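Astow's kitchen rebate leaves renters asking what they get

The city of Astow will pay homeowners up to 43 percent of the cost of redoing an old kitchen, under a plan the council passed in October by 2 votes. Supporters say it will cut energy bills and give local builders steady work through the winter. The numbers behind that claim are thin.

The plan, called Clunberg Homes after the district where it starts, covers new wiring, better windows, fans and counters. Counters are the odd item on the list. The city's own summary puts them under "energy and comfort," and the eight-page paper does not say how a new countertop lowers anyone's gas bill. Asked for the figures, the housing office sent the same eight pages again.
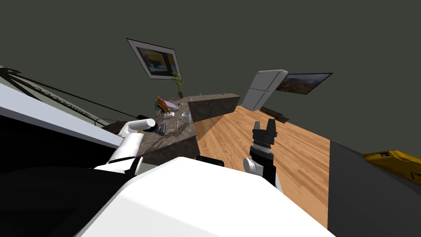
A kitchen counter and wooden floor. Counters and floors both qualify for the rebate.

Owners must pay the full bill first and wait for the money. The office says checks will go out within 99 days of the last inspection, though it has not said how many inspectors it has. A similar plan for roofs promised quick payment too, and some owners in the east of the city were still waiting when the next budget came around.

Then there is the matter of who gets the work. Only firms on an approved list can do jobs under the plan, and the list has 21 names on it. One of them, Sánchez, also wrote the price guide the city will use to decide what a fair bill looks like. The company said in a statement that its guide was based on "normal local rates" and that it had stepped back from any decision about the list. The city has not released the notes from those meetings – it says they are being prepared.

Renters, who make up a large share of Clunberg, cannot apply. Their landlords can, and nothing in the rules stops a landlord from taking the rebate and raising the rent the month after. A tenants' group asked for a limit on rent increases in homes that get the money. The council voted that down without much debate, saying it would put owners off.

The painting and trim part of the plan is stranger still. Walls count if they are repainted as part of a larger job, but the rules do not say how large. A homeowner could, on a plain reading, change one window and bill the city for a share of painting the whole ground floor. 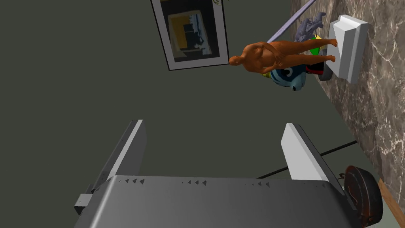 What happened in Tenarura

Astow is not the first to try this. The town of Tenarura ran a kitchen rebate for two years and closed it early when the money ran out. Its final report called the plan a success, mostly on the strength of how many people had applied. The report did not compare energy bills before and after, so there is no way to tell whether they fell.

Astow officials say they have learned from that and will collect bills from every home that takes part. The application form, posted on the city's website this month, has no place to enter them. The housing office said a second form would follow.

Applications open at 9 a.m. on the first working day of next month, online and at the Clunberg branch library.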